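The Rellside Adjournment

Nelli Pelkonen did not believe in adjourned games. She had said so at the Rellside club more than once, and Colm Dunne had gone on offering them anyway, the way some people go on offering you soup.

"You go home, you sleep on it, you come back with somebody else's idea," she said. "What part of that is chess?"

"The sleeping part," said Colm. He was already putting his coat on.

It was the third evening they had spent on this one game. By now there was hardly a pawn on the board that hadn't been argued over. Colm said he was going to win. He had said it on the first evening too, when he was plainly losing, so Nelli gave it the weight it deserved.

What bothered her was Jarlath Brophy. Jarlath had a theory that the club's old games were all written down in a ledger, 1,868 of them, and that Colm had found this very position in it, with the winning line worked out by a man called Mac Giolla who used to teach in Voldale. Jarlath told this story well. He also told a good one about swimming to Drernidel in November, and Nelli had seen Jarlath swim.

"Have you seen the ledger?" she asked him.

"I've seen the shelf it was on."

"And what's on the shelf now?"

"Well, it isn't there now," said Jarlath. "That's my point."

She went back to the table and stood over the game with her arms folded.
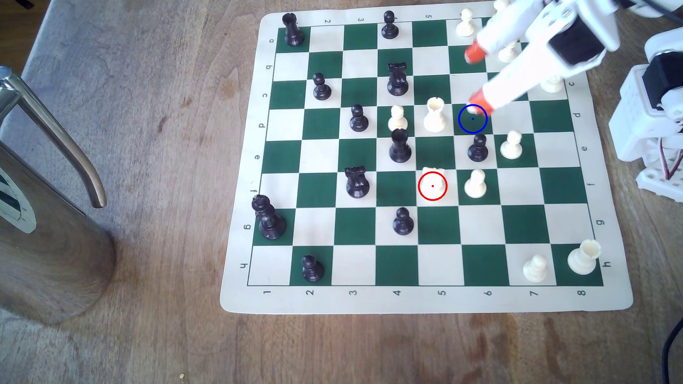

"Who moves next?" asked Gráinne Ó Riain, coming up with two mugs of tea.

"Black moves next," said Nelli. "That's me. I had Colm write it on an envelope and sign it, so we wouldn't have to rely on his memory."

Gráinne handed her a mug. "So you think he cheated?"

"I think he'd like me to think so." Nelli blew on the tea. "If there was a ledger with the answer in it, he'd have played faster. He took forty minutes over his last move, and most of that was sighing."

"Jarlath says page 216."

"Jarlath would give you a page number for the weather."

Gráinne laughed and pulled out a chair. She didn't play much herself. She came for the company and for the heating, and she had the useful habit of asking about the thing you were trying not to look at.

"Is your king all right over there?"

Nelli had been trying not to look at her king. She put down the mug and thought about it, properly this time, without Colm clearing his throat across from her. Maybe it was fine. People said a king was fine right up to the move when it wasn't, and then they said they'd known all along. She tried one idea and threw it out. She tried another and liked it, and then distrusted it for being likable.

"You could sleep on it," said Gráinne.

"Don't you start."

She found a pencil in her bag, turned Colm's envelope over, wrote her move on the back, and crossed it out. Then she wrote the same move again underneath, pressing harder, and went to find her coat.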